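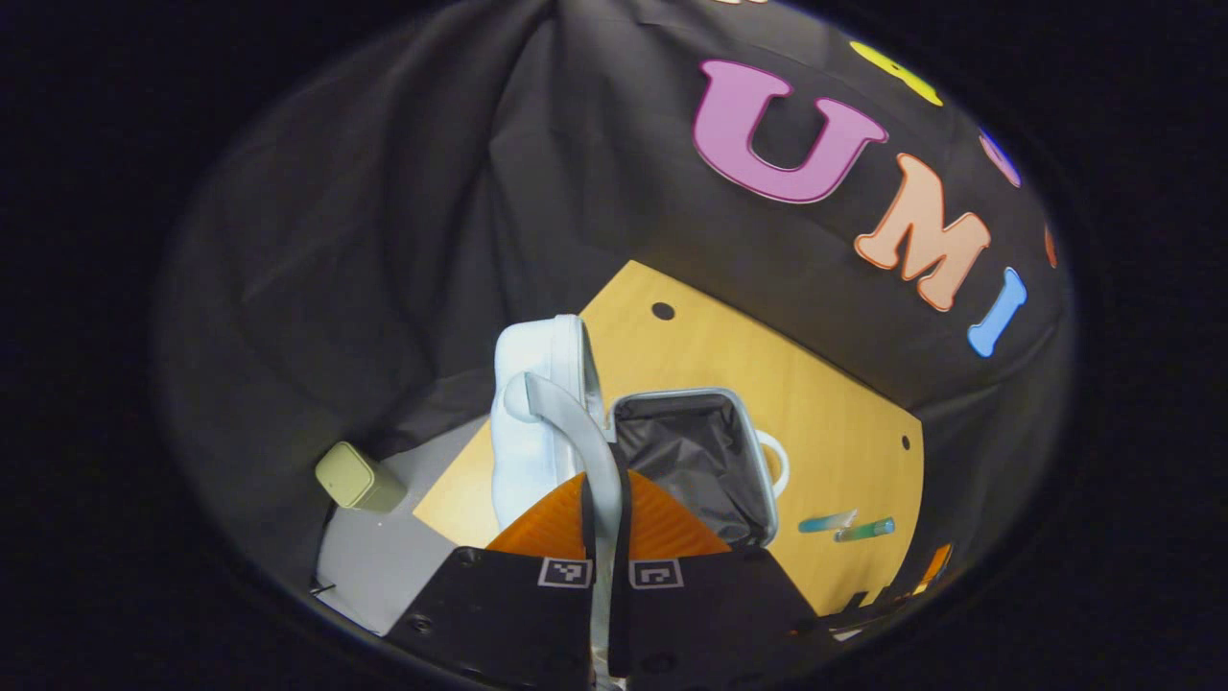 Questions about the Vitória Henriques fan page

Who runs this page?
We are three fans who met at the Ramalho concert. We do not work for Vitória or for her label, and we can not pass messages to her.

Is it true that she left the series Dravberg?
Yes. She said it herself in her January interview with Hatono magazine. Her last episode is number 22 of the present season. The reason she gave was the music, and we have no other information.

Is she married?
She does not speak about her private life, so we do not write about it. Comments with rumors about her family or her health are removed – also when they come with a link.

How can I get a signed photo?
Write to her agency, Drulus, PO Box 3025. Put an envelope with your own address inside. Some members waited four months for the answer.

Why was my comment not published?
Comments can have up to 1000 characters. Longer ones are refused by the system and we never see them. For the fan stories the limit is 2000.

Can I use your interview translations?
Yes, if you name the page and do not change the text. For the original interviews you must ask the magazine.

Will she tour this year?
No dates are announced. When there are some, they will be first in the News section – please do not send us e-mails about tickets.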